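**06/08/2024 – Horside bench, place-setting task, teleop and hand guiding**

Long one today, so put the kettle on before you read it. I promised Bautista I'd write up the session properly this time instead of leaving him a page of arrows and the word "better" underlined twice, which is what he got from me in January (sorry, Bautista).

The plan was to carry on with the table-setting demonstrations for the Ojeda work: napkin square, fork, knife. Joaquín drove for most of the morning with the hand controllers and I did the hand-guided ones after lunch, when his shoulders had had enough. We're keeping both kinds for now. My own feeling is that the hand-guided ones come out smoother in the long reaches and worse in the last little bit, where your knuckles want to be exactly where the gripper is, but I'd like to see what Cladomeo makes of them before I go on about it any further.

We started with the cloth on its own, laid flat on the white cover. It's a dark thing on a pale ground, so finding it is no trouble at all. Picking it up is another matter. The approach I've been teaching is to come in low from one side, stop just short of the edge, then shift across so that the square sits between the tips before closing. Joaquín prefers to line up first, higher up, and come straight down. His way is quicker. Mine gives you a moment to see that you're off to one side and do something about it, and I'm rather attached to it.
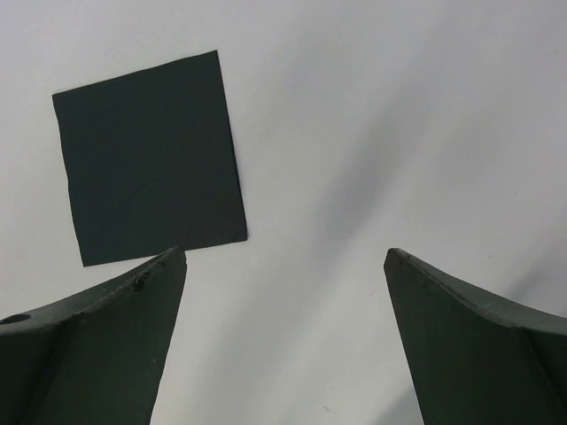

We argued this over a biscuit and agreed to record both, labelled separately, and not to mix them within a batch. I do think the mixing is what spoiled the old set. If one person pauses at the edge and the other one never does, the poor thing learns to half pause, and then it dithers over the cloth like me choosing a sandwich.

Things I want us to stick to for the cloth:

- Don't smooth it flat between goes. A crease or two is what it'll meet in real life, and I caught myself tidying it up like a head waiter.
- Turn it a little each time. Neither of us is good at this. Left alone we both put it down square to the table.
- If you miss, keep recording and try again from where you are. Only bin the take if the arm has faulted or you've sneezed on the controller (this has happened).
- Three seconds of stillness at the end, please. I kept cutting mine short.

The Grusoteo fingers are still doing well enough. I'd meant to swap them and then didn't, and now I'm reluctant to change them in the middle of a set. Bautista, if you feel strongly about it, say so before the next batch and I'll give way. The left one has a scuffed stretch along the top near the tip, which I've noted in the hardware sheet so that we don't spend another afternoon wondering whether it's new.

On to the cutlery, which was the part I'd been looking forward to and also the part that made me cross.

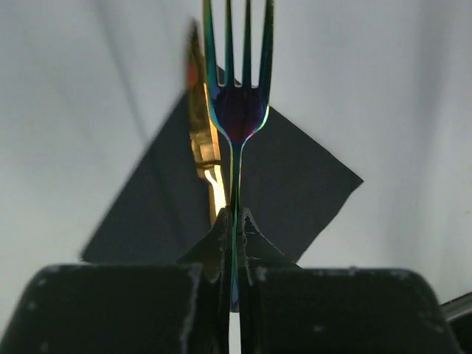 Cutlery is hard to teach by remote control because so much of what you know about holding a fork is in your fingertips, and the controllers give you none of it. You squeeze, and you squeeze a bit more, and you watch the wrist view and hope. Joaquín has got into the habit of taking the handle low down, leaving the whole head of the fork sticking up clear of the fingers, and I've come round to it entirely. With the tines upright like that, and the rainbow finish showing up so well against the black napkin, you can judge the lean straight away and correct it with the wrist before you go anywhere near the table. The gold knife is the harder of the two to read on the screen: it goes soft when it's further back, and the shine on it makes the edges wander. I'd like to try the same thing under the side lamp only, with the overhead off, and see whether the reflections calm down.

The other thing about taking the two pieces together is that they want to splay. The fork behaves and the knife leans off to the left of it. We've talked about teaching them one at a time and leaving the pair until later, and I think that's the sensible course, though it does make for twice the sitting. Joaquín wants to keep a small batch of pairs anyway, and I said 10 and no more, to be kept in their own folder.

Total for the set now stands at 178, with cloth and cutlery together. I haven't been through them for quality yet and I know there'll be a few where I bumped the table with my hip during the hand guiding. If you come across a take where the whole view gives a jolt for no reason, that's me, and you can throw it out with my blessing.

Small matters for next time:

- Controller 2 drifts when it's been sat in its cradle. Wake it up and wave it about before you start.
- The white backdrop could do with a proper pull. I like a fold or two in it, but I don't want it creeping forward as the day goes on.
- Hand guiding felt stiff at the elbow again after lunch. Possibly me. Would one of you have a go with it cold and tell me what you think?
- Joaquín to write down his squeeze setting for the fork handle. He knows it by feel and I can't copy a feel.

I've left the napkin and both utensils in the top drawer, wrapped up in the yellow duster. Please don't eat your lunch with them.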